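Forums > Home & Workshop > Furniture and Finishes

Refinishing a big pale wood table - oil or water-based poly?

18 replies | 1268 views

gravel_lot
Posted 05/08/2023

We bought a large table secondhand from an office that was closing in Clarnmont. It's a light wood, I think maple but the seller didn't know. The top has water rings and a gray patch where somebody kept a plant. I want to keep it as pale as I can. My wife wants something we can wipe down after dinner without worrying.

I've used oil on shelves and a bench but never on anything this size. Is it worth doing here, or should I put water-based poly on it and be done?

pinefoot
Water-based poly. Oil will turn it yellow, maybe not the first week but by next summer you'll see it. I did a maple desk with boiled linseed and it looks like a squash now. Sand to 180, three or four thin coats, light scuff between coats with a gray pad.

Toprak_side
Disagree with pinefoot. Linseed is the worst oil you could pick for this and it isn't a fair test. A hardwax oil with a little white pigment in it holds its color fine. I've had it on my kitchen table for 2 years, with kids. When it gets a scratch I rub more in at that spot. With poly you end up sanding the whole top.

pinefoot
You end up sanding the whole top if you let it go. I haven't had to touch mine. And "a little white pigment" is fine until it collects in the open grain and you have white streaks.

Toprak_side
Maple doesn't have open grain.

pinefoot
He said he thinks it's maple. Could be ash, could be birch veneer. Nobody in this thread knows.

mill_and_creek
Before anybody picks a finish, find out if it's solid or veneer. Look at the edge. If the grain lines on top carry over and down the side, it's likely solid. If there's a separate strip along the edge, assume veneer until you can prove otherwise. Veneer on office furniture can be very thin and you'll go through it with 80 grit before you notice. I went through one in July and had to paint it.
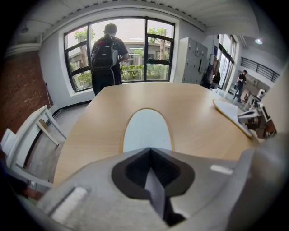
gravel_lot
The gray patch bothers me more than the rings. I tried mineral spirits on it and got nowhere. On the veneer question, I went back to the ones I was comparing before we bought. Several pale tops have that lighter band around the edge, and the one I just put up has it too, plus a white oval panel set into the wood near the middle. Ours has a strip on two sides and I can't tell about the ends because of old varnish. So I guess I should assume veneer. Can you bleach a gray patch without sanding first?

mill_and_creek
Yes, oxalic acid. It's sold as wood bleach or deck brightener. The old finish has to come off first or it won't get in. Use a chemical stripper and a plastic scraper, no sanding. Mix the crystals in hot water, wet the entire top and not only the patch, let it dry, rinse it twice. Wear gloves and a mask when you brush off the dry powder. Don't flood it if it's veneer, the glue may let go.

dulcimer88
Second the oxalic acid. Also do the whole top like mill said. I spot treated mine and got a pale circle where the dark circle had been.

If you ever want to fit an inset like that oval, do it before the finish. I set a tile into a side table afterwards and the router chewed up the film all around the rim. Took me longer to fix than the cutting did.

Skamico_Rd
I'll be the one to say it, paste wax over shellac. Looks better than either of the other two and comes off easily if you hate it.

Toprak_side
On a dinner table? One hot plate or a spilled drink and you'll have a white ring.

Skamico_Rd
We use placemats.

pinefoot
Well on that I agree with Toprak_side.

gravel_lot
OK. Stripped it yesterday evening. It is veneer, I found a chip near one leg and you can see the core. Bleached the whole top this morning and the gray patch is mostly gone, there's a faint outline left. Rings are gone.

Called the paint counter in Vamthorpe. The hardwax oil is $35 for the small can, and he said that covers the top with two coats. The water-based poly was less than that.

mill_and_creek
Give it a couple of days to dry before you put anything on it. A faint outline will usually fade a bit more under a clear coat. Test both finishes on the underside if it has the same veneer there.

gravel_lot
Underside is a different wood, darker. I'll test on the inside of the apron instead - that looks like a match. Leaning poly because of the wiping down, but I'll put both on and let my wife pick.

Toprak_side
Fair enough. Two coats on the oil sample, or it isn't a real comparison. And buff it off after 15 minutes.

3 people like this | Share (2)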